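Still waiting for the robot that does the washing-up

October 2019

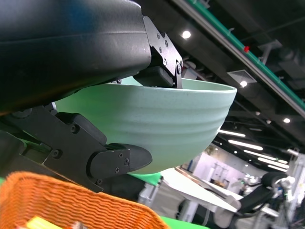

Can a machine do the household chores yet?

Bits of them, slowly, and with somebody watching. If you mean the whole job, from a messy kitchen to a tidy one while you are out at work, then you had better keep your rubber gloves.

I have been writing about gadgets for the home long enough to have heard "five years away" more often than I care to remember. The first time I believed it. I even put off buying a dishwasher, and my husband still brings that up.

Picking up a bowl is a good place to start an argument, as it sounds so easy. A bowl curves wherever you try to hold it. Take it by the rim and it wants to swing, take it round the body and your fingers slide. My gran could carry a stack of them through a door she had opened with her hip. A robot finger pressing on the rim from one side and another pressing on the lower side is a perfectly sensible grip, and I'm glad people are working on it. But a grip is one moment in a chore. After that come the cupboard door that sticks, the bowl already in the way, and the cat.

I had a long talk about this with Llinos Gronow, who spent years on packing lines before she went into training the people who run them. She is far kinder about robots than I am. On the shop floor, she told me, they earn their keep when the parts turn up the same way round every time. At her old place they had a machine called the Hunon, which put lids on tubs all shift and hardly ever stopped. Then in February the supplier changed the tubs by 7 millimetres and it sulked for 18 days.

"A new starter would have sworn at it and carried on," she said.

That is my whole trouble with the home versions. My kitchen changes by more than 7 millimetres every time one of the children walks through it.

The firms do know this. Lutar, whose brochure came through my door in the summer, has gone very quiet on cooking and now talks about "table clearing support". I read the small print, all 194 words of it. The table has to be well lit, the crockery has to be on their list, and glasses are not included. The price is £1,524 a year on a lease, and somebody has to load the dishwasher themselves at the end. For that money I could have a nice person in to do the lot – and the windows.

I'm not saying it will never come. My washing machine is a robot of sorts and I would fight anyone who tried to take it away. It works because we gave it a drum and a door and one thing to do, and we still sort the socks. I suspect the next good one will be like that, a dull box that does a single job, and we'll have stopped calling it a robot by the second week.

If you have tried one of these table clearing things at home, tell me in the comments. I'd like to know what it did with the gravy boat.

Recent posts
The Gethin steam mop, one year on
Why I gave up on the talking fridge
Cleltitz window cleaner: stuck again
Do you need a clever kettle?
Sorting socks, a method of sorts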